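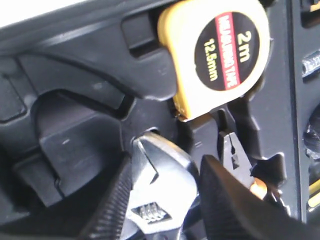
Fig. 1. Tool case with the 2 m tape, adjustable wrench and small pliers. Wrench next to the gripper finger.

3. What changes for the packers

Site was Fluvis, the hand tool packing hall in Bokville. 43 people on the line, 9 of them on case filling. I was there Saturday plus two evening shifts. The arm does wrenches only so far – tape and pliers are still by hand.

Main finding: the job moved, mostly to checking. Packers used to fill, now they look for tools sitting high in the pocket and push them down. Less wrist pain (six said so). More boredom, four said that. Wahyudi Wattimena, shift lead, wants them rotated every two hours but the schedule dosen't allow it yet.

Pay is the same. Training was one morning, to short according to everybody I asked.

Target is 2000 cases a shift. Didn't get the real numbers, still waiting on the office – will add in section 4.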